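Kivi Bench Cell for computer dismantling
Supplied, set up and looked after by Grosgate

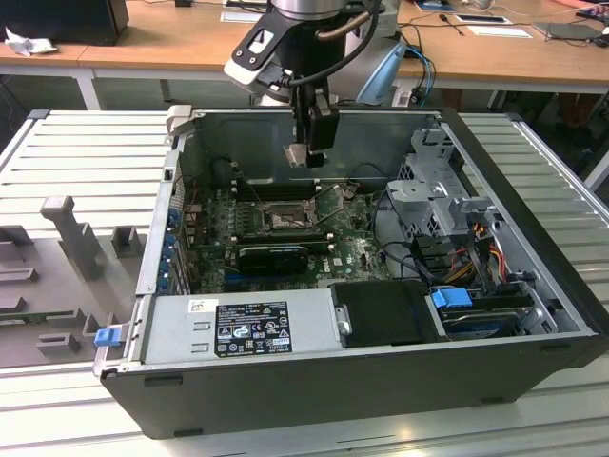 We have been taking old computers apart for a living for a good many years, first with screwdrivers and sore thumbs, and latterly with the Kivi doing a fair share of the lifting and pulling. It began as something we wanted for our own benches at Mutholm, and we'd have been quite happy to leave it there, but visitors kept asking whether they could have one (one chap came back three times!), and so in September we started building them for other people.

The Kivi is a single arm with a two-fingered gripper, a slatted work platform, a set of fixture blocks and the software that ties them together. It is meant for repair shops, refurbishers, college workshops and smaller recycling yards, the sort of places where a pallet of office towers turns up and somebody has to get the memory, the cards and the drives out before the cases go for scrap. If you are shredding whole machines by the lorry load you want something much bigger than this, and we will cheerfully tell you so on the telephone.

What it does

You take the side panel off, lay the tower down with its insides facing up and tell the Kivi which recipe to use. A recipe is our word for the list of moves that suits a particular family of cases. The arm then comes in from above, which leaves you free to work from the front of the bench on the next machine or the last one. The standard recipes cover:

Memory modules, including opening the clips at the ends
Expansion cards, once the bracket has been released
Processors, where the cooler is already off
Hard drives in bays with a lift-up handle or side latch
Loose plastic shrouds and air guides

Office towers are by far the kindest to it. The big makers put coloured tabs and latches on the parts an engineer is supposed to move, and the recipes make good use of them. Home-built gaming machines are another matter, what with all the lights and the cable ties and the glass, and we would suggest keeping those for a person with a cup of tea and some patience.

What it doesn't do

It won't undo screws. We do get asked this every week, and there is a screwdriving head on Eglė Vaher's bench that works beautifully on some days, but it isn't for sale and we would rather not promise a date. It won't open a power supply either, and please don't try to teach it to. Wiring looms are the other weak spot. A bundle that flops over a drive bay can be nudged aside, but a connector with a stiff latch is still quicker by hand, and our own people unplug the drives before they start a run.

In the crate

The arm, with wrist, gripper and a spare pair of fingers
Slatted aluminium platform with clamps
Fixture plate and upright blocks in several heights
Controller and all cables, 3000 mm from arm to controller
Emergency stop button on its own lead
Printed handbook, spiral bound so that it lies flat

You will need a firm level floor, an ordinary wall socket and a computer with a screen of your own. A second table behind the platform is very handy for the screen and the paperwork, though keep it out of the arm's reach. The handbook has a drawing showing how far that is.

Setting up

Tayla Wihongi does nearly all of our installations and will spend 2 days with you. The first goes on bolting down, levelling and the safety checks. The second is spent with your own staff and your own machines, so do put some typical ones aside beforehand, ideally a mixture of tidy ones and horrors. Most people are running a recipe by themselves by the afternoon. Teaching a new one takes longer, and you can expect to go back and fiddle with it. You lead the arm by hand to each position, press the button on the wrist, and give the step a name you'll recognise later ("thing by the fan" seems clever at the time).

Fingers and wear

The finger pads are the part that wears. On our benches a pair is good for 20 pallets or so of mixed office machines before the grip starts to go, and sharp sheet metal will shorten that. Replacement pads come in packs and push on without tools. Vaida Priedītis in our stores keeps plenty on the shelf and posts them the same day if you ring before lunch.

Please look at the cable loop at the wrist when you wipe the arm down. It should hang freely through the whole of its movement and never catch on the case. If it has started to rub, slide the clip up a little and run the recipe slowly once through.

The Plokari software

Plokari is the program you use to pick, run and edit recipes. It comes with the cell, there is no yearly fee, and it keeps a plain list of what came out of each machine, which several customers now print and file with their data destruction records. Version changes are free and we send a letter, a proper one, when there is something worth having. Recipes can be shared between customers if both sides are willing, and the shared library had reached 100 case types on 20 February 2024, when this page was last gone over.

A word from a customer

"We were slow with it for the first fortnight and I did wonder. Then the lads stopped hovering over it and got on with their own work, and the memory trays just filled up. I'd like it to be quieter when it parks itself." Trinidad Valcárcel, workshop manager

The parking noise is the brake, and a softer one is fitted to all cells we now send out. Older cells can have it changed at the next service visit at no charge.

Prices and trying one out

Prices depend on the fixtures you need and how far Tayla has to drive, so we quote for each one. You are very welcome to come to Mutholm and bring a few of your own towers along. Ask for Éabha Corrigan, who looks after visits, and let her know which makes you see most of so that the right blocks are on the plate when you arrive. Parking is round the back, past the blue gates.

Hire by the month is also possible, with the first month's hire taken off the price if you decide to keep it.

Related pages
Finger pads and spares
Fixture blocks by case type
Service visits
Plokari handbook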